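Notebook, Tue 27 February
Court transcript search, Clornberg appeals file 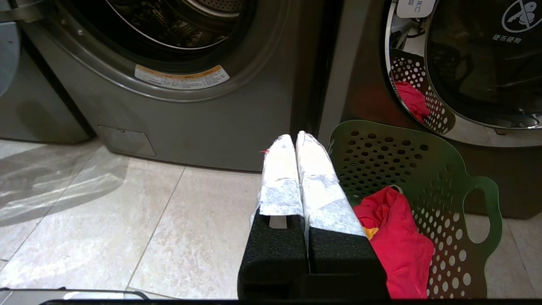
I spent most of the morning getting back into the detention hearings, which I had left in a muddle before the weekend (sorry to anyone who opened the shared folder and wondered what the half-finished table was). The set we have from the Clornberg district court now stands at 2,636 pages, and I am very happy to say that all of them open and can be searched. The last batch from Prurano had its page order scrambled, so I put it right by hand with a big pot of tea and the radio on.

What I am after is still the same thing: how often the judge, when keeping a defendant in custody until the end of trial, gives a reason that is particular to that person, and how often it is the stock paragraph about risk of flight. My hunch back in October was that the stock paragraph would be nearly everywhere. I am less sure now. In the first 18 orders I read closely today there is quite a lot of real reasoning, some of it tucked away in the middle of a page where a search for "flight" or "danger" would never find it, so I think we have to keep reading these properly and let the search do only the sorting.

Sandu layout is a nuisance, by the way. Their clerk's office puts the date of the ruling in the footer and the date of the hearing at the top, and I had been copying the top one. I fixed 15 rows and marked them with an S in the last column. If you entered any Sandu rows yourself, please do have a look, it is a quick job!

Oh, and the sealed ones. Two orders refer to a psychiatric report that we don't have and shouldn't have. I have noted that the report exists and left out everything the order says about it, even the bits that are technically open. I'd like us all to do it that way, and we can argue about it over lunch if somebody feels differently.

Planorine has agreed to host the index, up to 1,000 entries, and that will do nicely for the first round. Still to do: the bail review orders, the defense motions with no ruling attached, and the page with the coffee ring on it, where I can't tell whether the judge wrote "denied" or "deferred." I'll ask the registry for a clean copy tomorrow.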